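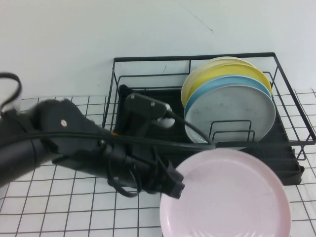 Tile countertop

A tile countertop is a horizontal work surface made of ceramic, porcelain or stone tiles set in mortar or adhesive over a rigid base, with the joints between tiles filled with grout. Tile countertops are found mainly in kitchens, bathrooms and laundry rooms, and less often in school workrooms and small commercial kitchens. The finished surface resists heat and scratching well. The joints are its weakest part and account for most of its maintenance.

Terminology

The flat area of a tile countertop is called the field. Tiles used there are field tiles, and tiles shaped to finish an edge or corner are trim. The front edge is commonly finished with V-cap, an L-shaped trim piece with a slightly raised lip that keeps spilled water from running off the counter. Bullnose trim has a rounded edge and no lip. The vertical tile along the wall is the backsplash, and the inside corner where it meets the field is a change of plane.

In older trade usage, "deck" refers to the whole horizontal assembly, including the base. Some manuals restrict the word to the wood layer under the mortar.

Construction

Two methods are in general use.

In the mortar bed method, a layer of cement mortar is floated over a wood deck that has been covered with a moisture barrier and metal lath. The bed is usually between 3/4 inch and 1 1/4 inches thick. It is leveled with a straightedge drawn along guide strips, and tile is set either while the bed is still workable or after it has cured. The method tolerates uneven cabinets, since the bed can be made thicker where the deck is low. It is heavy, and cabinets with thin side panels may need bracing.

In the backer board method, cement board or a similar panel is bonded and screwed to a plywood deck, the panel joints are taped, and the tile is set in thinset mortar applied with a notched trowel. The assembly is thinner and faster to build. Any deviation in the deck carries through to the finished surface, so the cabinets must be level before work starts.

Layout normally begins at the sink or at the front edge. Full tiles are placed where they are most visible and cut tiles are pushed to the back. Cuts narrower than half a tile are avoided where the dimensions allow it. On L-shaped counters the layout begins at the inside corner, as an error there carries along both legs.

Grout

Cement grout is sold in sanded and unsanded forms. Unsanded grout is used for joints up to 1/8 inch wide and on glazes that scratch easily. Sanded grout is used for wider joints, where the sand limits shrinkage. Epoxy grout is a two-part resin product with low absorption. It costs more, sets faster and is harder to clean from the tile face during installation.

Joint width affects both appearance and use. Narrow joints give a flatter surface for rolling dough or writing, but they require tiles of consistent size. Wide joints hide variation in size and collect more food residue. Dark grout on pale tile shows the joint pattern strongly and any unevenness in spacing along with it; stains in the joints are less apparent than they would be in white grout.

The change of plane at the backsplash is filled with flexible sealant, as the counter and the wall move independently. Rigid grout in this joint commonly cracks. 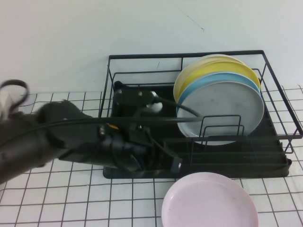
Water exposure

Glazed tile absorbs very little water through its face. Most water that enters the assembly does so through cracked grout, at the sink rim, or at the back joint. Areas that stay wet for long periods, such as the counter beside a sink where dishes are left to drain, tend to show discolored grout first. A drip tray or a mat reduces the exposure. Metal objects left standing on wet cement grout may leave rust marks, which are removed with a mild acid cleaner made for masonry. Repeated use of acid erodes the grout.

Penetrating sealers slow absorption in cement grout. They do not bridge cracks, and they wear off with cleaning. Epoxy grout is not normally sealed.

The Nerkmont survey

A survey of older kitchens in Nerkmont, compiled by the building historian Genalyn Rivera, recorded 700 tile countertops in houses built before the local change to sheet laminate. Of these, 80 had been regrouted at least once without removal of the original tile. Mortar bed construction predominated. Rivera attributed this to the Hagedorn tile yard, which sold bagged bed mortar with its tile and offered a reduced price on orders of 1,000 pieces or more. The yard's standard field tile was a white glazed square listed in its catalogs under the name Grorby.

The survey noted that failures were concentrated at sink cutouts, where the wood deck had softened. Field tiles away from the sink were usually still bonded. Chipped V-cap was recorded often but was not classed as a failure.

Repair

A single damaged tile is replaced by removing the surrounding grout with a hand saw or oscillating tool, breaking the tile from the center outward, and chiseling away the old adhesive. The new tile is set slightly below its neighbors while the mortar is wet and raised to level by adding mortar if needed. Matching discontinued glazes is difficult, and tiles are sometimes taken from a hidden location, such as behind an appliance.

Regrouting requires removal of the old grout to at least half the tile thickness. New grout spread over old in a thin layer does not bond reliably. Color differences between old and new grout are reduced with a grout colorant such as Plostimix, which is brushed into clean joints and wiped from the tile before it cures.

See also

Backsplash
Cement board
Thinset mortar
V-cap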